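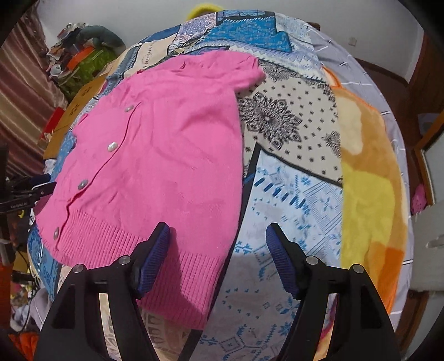 Tirta Hutapea wrote to me in February to say that the old version of this file was lovely but useless, since half the yarn weights were in ounces and the other half didn't say what they were in. Fair! I'd been copying numbers straight off my index cards and the cards go back a long way. So I sat down and fixed it, and then I kept going, and now there's a proper README to go with it.

Lorlow: a swatch log for hand and machine knitters

Lorlow is my collection of gauge swatches, typed up as one big table. Every row is a swatch that somebody knitted, measured, washed and measured again. There are over 1000 rows now, most of them mine, plus a good pile from Tirta, who knits much tighter than I do (handy, as you'll see further down).

I started it after a sweater for my nephew came out of the wash long enough to be a dress. I had swatched for it, too! I just hadn't washed the swatch. If you take one thing from this page, wash your swatch.

What's in the folder

swatches.csv – the main table
yarns.csv – fiber, weight in grams and length in yards for each yarn
knitters.csv – initials and usual tension, nothing else
notes.txt – my grumbling, safe to skip

Columns in swatches.csv

yarn_id: matches yarns.csv
knitter: initials
needle_mm: always millimeters. US sizes are in needle_us if you want them, though I left that blank for machine swatches
stitch: stockinette, garter, rib or other
sts_before, rows_before: stitches and rows over 4 inches, straight off the needles
sts_after, rows_after: same again after washing and drying flat
wash: hand, machine or unknown
temp_c: water temperature. Nearly all of mine were done at 30, which is what my washer calls "delicate"

A blank means I don't know. A zero means I made a typing mistake and please tell me.

How I measure

I knit a square that's at least 6 inches across, leave it alone overnight, and measure the middle with a stiff ruler. I do it in 3 spots and write down the average. Ribbing gets measured relaxed, with no tugging. I know some people like it slightly stretched, and I went back and forth on that for ages, but "slightly" means something different every time I pick up the ruler.

Things to watch out for

Cotton is thin on the ground. I don't enjoy knitting it and it shows in the table. If you're planning a cotton cardigan, use these numbers as a hint and make your own swatch.

The older rows mostly say "unknown" under wash. I was young and careless.

Tarigan and Dernier are my own nicknames for two mystery cones I bought with no labels. Don't go looking for them in a shop! I kept them in because I have so many swatches from each, and they're useful for seeing how much one knitter drifts over time. I tighten up a lot in winter, apparently.

Tirta's stitch counts run higher than mine on the same needles and the same yarn. Nothing is wrong with either set, so please filter by knitter before you average anything.

Adding your own

Send me a CSV with the same columns and your initials. Grams and millimeters, please – see the top of the page. I usually get to new rows in a couple of weeks, slower if I'm in the middle of a yoke.

Use it however you like, and a mention would be nice.

Last updated June 15, 2026. Still to do: split "other" into actual stitch names, starting with moss and seed, which I have mixed up at least twice.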